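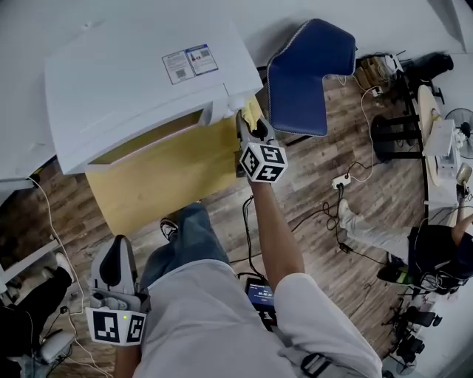 A yellow cloth at the corner of a white machine.

The bottle that promises to do everything
By Wendy Rowbotham
June 3, 2018

My grandmother cleaned a four-bedroom house with vinegar, bicarb, a cake of yellow soap and a bad temper. The cupboard under my own sink holds a spray for glass, a spray for benches that looks and smells like the spray for glass, a cream for the stove, a foam for the shower and something called a refresher, which I bought in May and have not worked out how to use.

So when the Visel kit turned up in the shops at $77, claiming to replace the lot, I was ready to be rude about it. I have now lived with it for a few weeks and I am still ready to be rude about it, though a little less than I had planned.

What you get is two cloths, two bottles and a booklet. The booklet is the longest part. It talks about your home's "surface health", a phrase I could not find anyone willing to define. I rang the distributor, Tindall, and was told that surface health is "the overall wellness of the surfaces in your home". I asked how I would know if my kitchen bench was unwell. They said they would get back to me.

The cloths are fine. I want to be fair about that. They are thick, they pick up toast crumbs and they don't leave fluff on the taps. But I have a stack of old cotton nappies in the laundry that do much the same job, and when one of those dies I feel nothing. With the Visel cloths I found myself worrying. The booklet says no fabric softener, no hot wash, no dryer, and to store them flat. I don't store my good tablecloth flat.

Then there are the bottles. One is a concentrate you mix with water, and the other is a "finisher" that goes on afterwards. I tried the concentrate on the stove after a Sunday roast. It took off the fat, as did the supermarket dish liquid I used on the other half. I asked my husband to pick which side was which and he stood there for a good while before asking if this was going to be one of those articles.

The finisher I can't speak for. It is meant to leave a layer that dirt won't stick to. Dirt stuck to it. Maybe ours is a special kind of dirt.

What bothers me more than the price is the way this stuff is sold. Every cleaning brand I looked at now tells a story in which your house is secretly filthy and you have been too trusting to notice. Hulatico, which sells by subscription, sends a monthly email with a picture of a sponge blown up until it looks like the floor of the sea. Ronen, at the fancier end, prefers to say your old products are "tired". The cure in both cases is to buy something, and then to keep buying it, because the refills are where the money is.

I went looking for a calmer opinion and found one at my local laundromat, where the owner has been getting marks out of other people's clothes for most of her working life. She uses plain soap, cold water for blood and patience for everything else. She thinks most people use far too much product and then can't rinse it out, so the towels go stiff, so they buy softener, so the towels stop drying anything. She had a look at my booklet and handed it back without comment.

Her advice on wiping things down was just as dull. Use a damp cloth and a dry one after it. Wash them both when they smell. If something is sticky, leave the damp cloth sitting on it while you make a cup of tea. I have tried this on the fridge shelves, the high chair we lend to visitors and the awful strip behind the kettle, and it works well enough that I was annoyed I hadn't been told at school.

Does the Visel kit work, then? Yes, in the sense that rubbing a thing with a wet cloth works. Whether it works $77 better than a nappy and a squirt of dish liquid is a question I put to Tindall as well, and they sent me a second copy of the booklet.

I have kept the cloths. They are in the rag drawer, scrunched up with everything else, and I gave one of them a hot wash last week.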